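Célula Nalia: preparação, manutenção e reparo

Notas técnicas que acompanham o conjunto de dados Nalia-Quarto

Estado deste documento: revisado em 26 de março de 2024. Substitui o arquivo de manutenção anterior, que ainda trazia os limites de corrente da versão 1 das mãos.

Escopo

A célula Nalia é um posto de coleta com um robô de dois braços operado à distância, instalado num ambiente de quarto. As tarefas são domésticas: recolher peças de roupa de cima da cama, levá-las a um cesto, manipular objetos pequenos no chão. Este texto trata do que se faz com a máquina antes, entre e depois das sessões. O formato dos episódios está em FORMATO.txt, na raiz do repositório.

Posicionamento junto à cama

O robô para de frente para a lateral do colchão, com o tronco paralelo à borda. Antes de habilitar os braços, conferir:

- distância entre tronco e borda do colchão: 60 cm
- mãos abertas, sem contato com tecido
- cabos dos braços por fora dos elos, com folga para a extensão completa
- saia da cama fora do alcance dos pés

O lençol cede sob a ponta dos dedos e o sensor de força do punho lê esse contato como carga. O limiar de parada deve ser ajustado com a mão já sobre o colchão. Ajustado no ar, ele dispara na primeira aproximação.

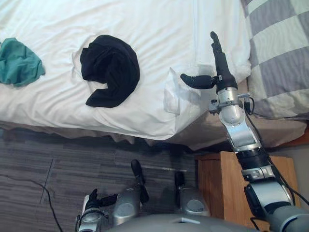

O procedimento de ajuste é o seguinte. Com o controlador em modo de manutenção, descer a mão direita até o contato, ler o valor em repouso e somar a margem definida em punho.cfg. Repetir com a esquerda. Os dois valores raramente coincidem, e não se deve copiar o de um lado para o outro. Gravar, sair do modo de manutenção e reiniciar o controlador dos braços. O controlador do tronco pode continuar ligado.

Superfícies rígidas próximas

Móveis de madeira ao lado da cama ficam dentro do volume de trabalho do braço direito. O arquivo volume.cfg aceita até 2 planos de exclusão por braço. Na configuração padrão, um deles corresponde ao tampo do criado-mudo e o outro à parede. O plano do tampo limita a velocidade de descida e não proíbe o contato: apoiar a mão no tampo é permitido, arrastá-la sob carga não é, porque a borracha dos dedos se gasta depressa na madeira.

Sempre que o robô mudar de lado ou de ângulo em relação à cama, os planos precisam ser refeitos. O utilitário fania-planos pede três toques por superfície e calcula o restante.

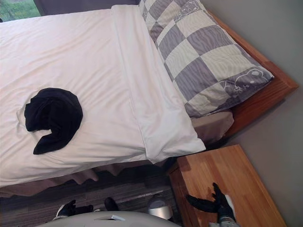 Kılıçarslan, na página de comentários do repositório, observa que três toques não bastam quando a superfície é estreita: os pontos ficam quase alinhados e o plano sai inclinado. Sugere um quarto toque, o mais afastado possível dos outros, e a rejeição automática do resultado se o erro passar de 2 mm. A sugestão foi aceita e está no ramo de desenvolvimento do fania-planos. Até a próxima versão, quem usar móveis estreitos deve conferir a inclinação manualmente.

Carga nos dois braços

A parte da tarefa que mais exige da máquina é soltar tecido dentro do cesto. Com os dois braços segurando peças ao mesmo tempo, o tecido pode prender na borda, e a força aparece nos punhos como torção. O limite de corrente das garras é de 2000 mA. Acima disso o controlador abre os dedos e registra o evento GARRA_ALIVIO.

Alguns eventos desse tipo por sessão são normais. Uma sequência deles no mesmo braço indica quase sempre dedo desalinhado ou cabo tracionado. Verificar nesta ordem:

- conector do punho, encaixe e trava
- percurso do cabo no cotovelo
- parafusos das placas das juntas
- paralelismo dos dedos, com a garra fechada sem carga

Os cabos que correm pelo carpete devem ser afastados dos pés do robô antes de cada deslocamento. O laço de sobra fica para trás do tronco, nunca entre os pés e o móvel.

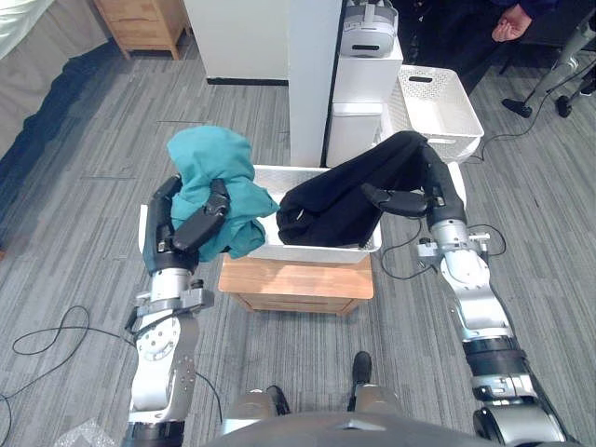
MANUTENÇÃO > CÂMERAS DE PUNHO

As câmeras de punho trabalham muito perto dos objetos. A ponta do dedo ocupa um canto da imagem e fica fora de foco; isso é esperado e não deve ser corrigido na lente. O foco é fixo. Se o fundo também perder nitidez, limpar a lente com pano seco e verificar se o suporte girou.

A calibração entre câmera e garra é refeita a cada 3000 ciclos de abertura, ou depois de qualquer troca de dedo. O alvo impresso é fornecido pela Didton e não deve ser reproduzido em impressora comum — a escala sai errada e o erro só aparece nas tarefas de chão, com peças escuras sobre o carpete listrado.

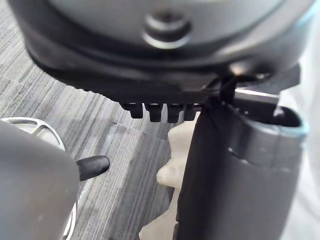
Fig. 4. Vista da câmera de punho junto ao chão, com a ponta do dedo em primeiro plano.

Pendências conhecidas

- O registro de GARRA_ALIVIO não distingue a mão esquerda da direita em sessões gravadas antes de março.
- O fania-planos não avisa quando o arquivo volume.cfg está somente para leitura.
- A troca da borracha dos dedos ainda não tem procedimento escrito. Usar a folha do fabricante e anotar o lote em historico.txt.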